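Clodulow opens orders for Grovlow desktop teardown kit
3/18/21

Clodulow has put its Grovlow kit on sale to computer refurbishers and repair training centres. The package is meant for firms that already own a robot arm and want to use it on desktop PCs. It contains a two-finger gripper, a printed fixture plate and a licence for Ferri, the company's task software.

The arm works from above on a tower laid on its side with the side panel off. Ferri ships with 194 stored case layouts, each giving the position of the memory slots, processor socket, drive bays and power connectors. Cases outside the library have to be taught by hand. Clodulow puts the time for this at two hours per model.

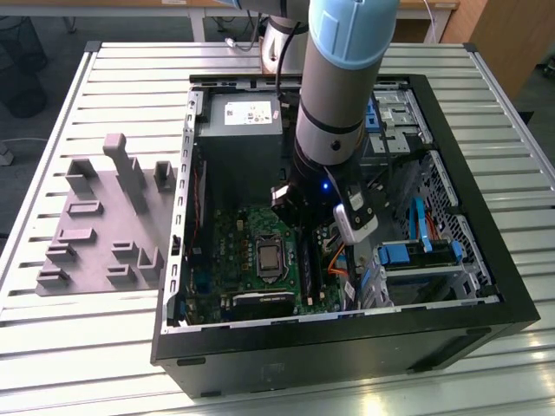 The fixture plate comes in a standard pattern of pegs and slotted holders. Buyers may also print their own version from files supplied with the licence. Replacement finger pads are sold in packs of six.

Gripper control is handled by a separate module, Gustari, which sets closing force and approach speed for each type of part. Memory modules and data cables have their own presets. Screws are not covered in this release, so side panels, coolers and screwed drives must still be dealt with by an operator. A screwdriver attachment is planned for August.
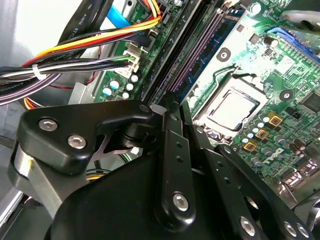 Wrist camera input is supported and is used to correct the stored layout when a case has been set down slightly askew. The correction limit is nine degrees. Beyond that, Ferri stops the arm and asks for the case to be moved.

The kit can be bought outright or rented by the month. Laptops and all-in-one machines are not supported. Existing Ferri licence holders can order the gripper and plate separately, but will need to install the current version of the software first.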